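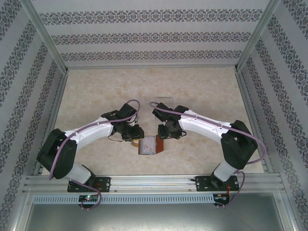 *Cell 2 at the Drollow returns bench, both arms over the floor panel with a small printed card between the grippers.*

# julto-returns

Notes and recordings from the two-arm sorting cell at the Drollow returns centre. The cell handles small flat stock: cards, tags, sample swatches. Larger parcels still go to the hand benches.

Last revised 9 September 2020 by Oratile Ntuli.

## What's in here

| Folder | Contents |
|---|---|
| `episodes/` | 3000 recorded runs, one item per run |
| `labels/` | outcome for each run, entered by bench staff |
| `shifts/` | anonymised rosters before and after the change |
| `interviews/` | typed notes, staff names removed |

Of the 3000 runs, 2158 are marked `placed`. The rest are `dropped`, `missed` or `stopped`. A run is `stopped` if anyone hit the button, whatever the arms were doing at the time.

## What changed on the floor

Before the cell went in, six people sorted small stock by hand across two shifts. All six are still on the team. Two now load and clear the cell, one labels runs, and three moved to parcel inspection.

The interviews are mixed. People like having less repetitive wrist work. Several said the new job is lonelier, and that waiting on a stalled arm is more tiring than sorting. Pay grades were not changed in the first round. Gerrit Pretorius is taking that up with management, and the result will be added in November.

## Using the cell

- Keep hands behind the front rail while the arms are live.
- Check that both purple cables move freely before starting.
- Log every stop, including accidental ones.

## Known gaps

- 800 runs have no shift code.
- Night shift is not covered.
- The Prullness site uses a different floor panel. Don't merge its runs with these.

## Licence

Internal research use only. Ask Oratile before sharing anything from `interviews/`.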